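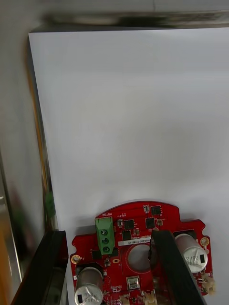

The red board, green terminal block and all.

So the box of boards I brought home from the Birville swap meet is still on the kitchen table, and I've finally started sorting it. This one's my favourite colour of the lot! Three screw terminals, a big round hole through the middle and MOTOR printed up near the edge, so at least I know which pile it goes in. The serial number sticker ends in 169 and I've written that in the notebook before I lose track again.

I checked the two big silver capacitors first (one says 35V) because I got caught in December with a board out of an old Zanda turntable, and the smell hung around the laundry for days. I paid $5 for the whole box, mind you, so I'm not going to cry if a few are duds.

Next job is a connector to suit the cream sockets. Lévesque has a drawer of odd ones but he shuts at noon on Saturdays – and I never get going before eleven. If anyone has a spare Onau catalogue, I'd love a lend of it.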